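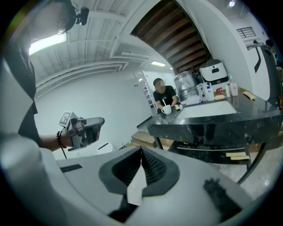 The fault was in the cable, or I had decided it was, and I spent most of that afternoon trying to prove it. The grippers had come back from Bilmont with new pads and a slip of paper that said "tested OK," and within an hour one of them was reporting that its jaws were open when they were shut. My partner on the bench put on a black shirt and a beaded bracelet every day of that job, and I got used to telling who was in a recording by the bracelet, just behind the grip. I asked for the gripper to be held out toward the marble table and kept still. The thin black cable hung off the bottom of it. At the table our supervisor sat with a white mug in both hands, the spoon standing up in it, and waited for one of us to say something.

"Close it," I said.

It closed. The number on my screen went down to 4 and stopped, as it should.

"Now tip it."

It tipped, the cable swung, and the number jumped to 79. There is no 79 on that gripper with the jaws shut. I wrote it in the log with the time and asked for the same thing again. The second try gave me 4 all the way through. So did the third. On the fourth it jumped.

"So it's the cable," the supervisor said.

"Probably."

"You said that this morning."

I had said it that morning about the plug. I had cleaned the plug and it had made no difference.

We had a contract with Histico for 2,349 good recordings by the end of December, kitchen work mostly, moving bottles and plates and putting them back. The arm that would learn from them was in another building and I had seen it once. My part was the grippers. I changed the pads when the ribs wore down, checked the screws, set the zero in the morning and again after lunch, and wiped the tags so the cameras could read them. If a gripper lied about its jaws, every recording made with it was worth nothing, and you didn't find out until somebody at Histico sent a list back. The last list had 145 lines on it.

I took the gripper to the bench and opened the body. Four screws, the short one at the back. The cable came in through the bottom, made one bend and went to a small white connector on the sensor board. It looked fine. I pulled on it gently with the meter connected and the meter didn't move. I bent it one way, then the other. Nothing.

My partner leaned over the bench and said the drawing showed a clamp.

I said there was no clamp.

"That's what I mean."

I got out the drawing, which was from Wiritz and had been copied so many times that the part numbers had filled in. There was a clamp on it, a little saddle with one screw, right where the cable entered. On our gripper there was an empty hole. Whoever changed the pads at Bilmont had needed to move the cable and had left the clamp off, or dropped it, and every time the gripper tipped, the weight of the cable pulled on the connector. On the bench there was no weight. That was why it had behaved for me.

I opened the second gripper. It had its clamp.

The supervisor had come over by then, still carrying the mug. "Can you buy one?"

I called Kalniņš, who sold us the screws and the pads, and a recorded voice told me the parts counter was closed until the next morning. So I cut a strip from a cable tie, drilled it, put a scrap of pad rubber under it and screwed it down in the empty hole. I reseated the connector and pushed on it with my thumb until it clicked. I didn't remember it clicking before. I closed the body, set the zero and handed it back.

We went through it properly. Closed and level, closed and tipped, closed and upside down, then the same with the jaws open. My partner shook it hard enough that I said to stop. It read 4 when it was shut, every time.

"Good?" said the supervisor.

"I want to leave it overnight and check again."

"We've got the table set up."

"I know."

He looked at the table, where the bottles were standing in front of the appliance, and drank some of what was in the mug. Then he told us to use the gripper but put a mark on everything we recorded with it, so it could be pulled out later.

I wrote that on the log page: December 1, 2022, clamp missing, temporary clamp fitted, recordings marked. Under it I wrote down the 79 a second time and put a box around it. My partner was already back at the table asking which bottle went first.

"The pink one," I said, and started the recording.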